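About Prelgate Home Rehab

Prelgate is a small occupational therapy practice, and we have been helping people get on with things at home since long before we had a proper sign over the door. Our founder, Kurniawati Wibisono, started out seeing clients at their own kitchen tables, with a tote bag full of jar openers and a very patient old station wagon, and although we have rooms of our own now (do come and see them, the coffee is good!) we still think of the kitchen table as where our best work gets done.

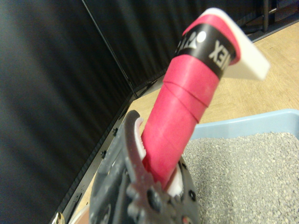
Skaltby, September

It has been a happy and rather busy summer for us. We moved into the second floor of the Hyun Building in June, and the elevator is finally running, so our clients from the Flunditz side of town no longer have to use the long ramp around the back. Our library of loan equipment now holds more than 1000 items, from bath boards to button hooks, and anyone on our books can borrow what they need for as long as they need it. We only ask that you bring it back clean and tell us how you got along with it.

Most of the people who come to us have had a stroke or live with arthritis, and a good many are simply finding that their hands have grown stubborn with the years. We spend the first visit talking, usually for 80 minutes, and we would much sooner hear about your garden or your grandchildren's lunches than go down a checklist.
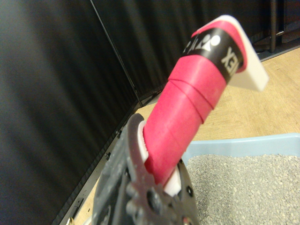

Hand therapy is the part of our work we are asked about most, and Kurniawati teaches the Saturday-style drop-in group herself, at ten in the morning, with plenty of laughing. A lot of what she teaches is about making everyday things easier to hold. Pink-red grip tape wound in overlapping spirals around a plain white plastic handle is the sort of small change she loves, and she will happily show you how to do the same for a hairbrush, a trowel or a favorite wooden spoon. Bring whatever is bothering you and we will have a go at it together. 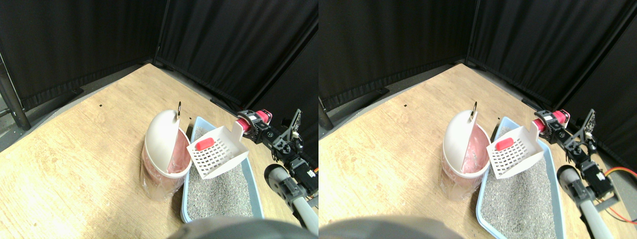

Home visits are still at the heart of Prelgate, and we make them all over Skaltby and as far out as Flunditz. We like to ask about the chores that people are shy to mention, because those are often the ones that decide whether somebody feels at ease living alone. Looking after a cat is high on that list. A litter box on the floor, a slotted scoop and a bin with a lid that tips back make up a job with a fair bit of bending and reaching in it, and we are glad to work through it with you at your own pace, cat permitting. The same goes for laundry, window latches and the awful drawer under the oven.

New clients are always welcome, with or without a referral. Call the front desk or stop in any time after nine, and if you would like a family member or a neighbor to come along, there is a chair for them too.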